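Open House at Durkach: An Afternoon in the Laundry Room

On Saturday, August 6, 2022, the Durkach Institute opened its household robotics laboratory to the public for the first time since the building was completed. The institute had issued 88 tickets for the day, and all were taken well before the doors opened. Visitors were received in the lobby, divided into small parties, and led upstairs to the rooms where the staff study how machines might one day take on ordinary chores.

The laboratory is best known among its peers for its work on kitchens. For the open house, however, the directors chose to present a newer line of research, known within the institute as the Medis program. Its subject is laundry. The program began three years ago with the support of the Venkataraman Fund, and it employs six full-time researchers under the direction of Ruairí Mulcahy.

Mr. Mulcahy met each party at the entrance and spoke briefly about the choice of task. Laundry, he said, is familiar to every household and demands a good deal of a machine. A washer door is round, heavy at the hinge, and fitted with a latch that must be pulled with some firmness. The glass is curved and throws back the light of the room. The items to be washed are soft and have no fixed shape. 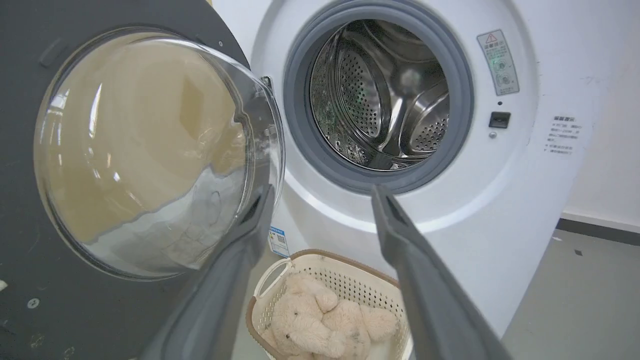

"We do not ask the robot to be quick," Mr. Mulcahy told the first party of the afternoon. "We ask it to approach the door in the same careful manner on Monday as on Friday, and to stop when it is unsure. Speed can be taught later. Care has to be there from the beginning."

The equipment itself is plain. The arm carries a gripper with two long fingers, and the staff prefer to test it on household goods of the ordinary kind. A stuffed toy, Mr. Mulcahy explained, is a useful test piece. It can be pressed and folded without harm, it presents a different outline each time it is set down, and most families will at some point wish to wash one.

Several guests asked why the program does not design a washer of its own, with a handle suited to a robot. The institute's position is that families should not be expected to replace what they already own. A helper that works only with special appliances would reach very few homes, and those homes would not be the ones most in need of help.

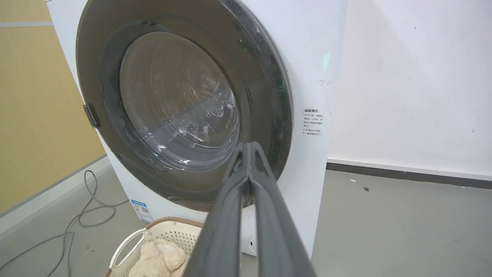
That last point was taken up by a number of visitors who care for older relatives. One woman, who had traveled from Trulton with her father, wished to know whether such a machine could be trusted in a narrow utility room. The staff replied that it could not at present. The arm requires clear space on all sides, and a member of the team remains within reach of the stop control whenever it is in motion. The institute does not expect this rule to be relaxed in the near future.

Training takes up the greater part of the working week. A session is made up of 47 trials, each of them recorded and reviewed by two members of the staff. The reviewers note where the fingers came to rest, how the door was approached, and whether the attempt should be kept or set aside. Failed attempts are kept as well. Mr. Mulcahy described them as the most carefully read files in the building.

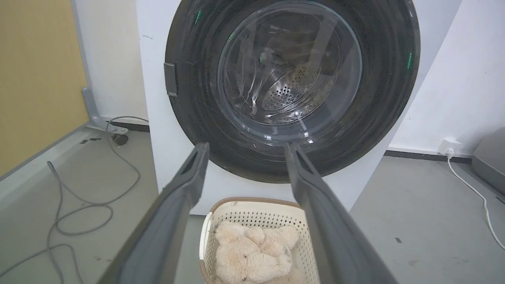 The program has also had to settle questions of a more modest nature. Lighting was one. A bright ceiling reflected in a glass door may mislead a camera, and the researchers debated for some weeks whether to dim the room. They decided against it, on the grounds that no household would do so. Floor space was another, and the matter of where power cords should run is still under discussion.

Guests were invited to remain after the formal remarks and to put their questions to the researchers directly. Younger visitors were chiefly interested in the gripper. Their parents asked more often about cost, a subject on which the institute declined to offer an estimate.

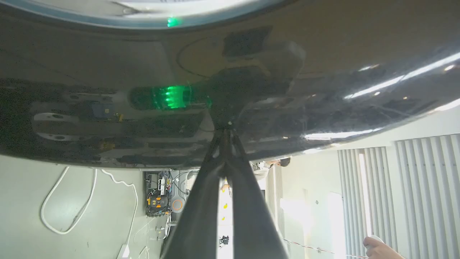 The gripper at close quarters during the open house at Durkach.

The institute intends to hold a second open house in September, when the kitchen laboratory will also receive visitors. Tickets will be free of charge and may be requested from the front office in person or by mail. Parties from schools are asked to write in advance so that a guide may be assigned to them.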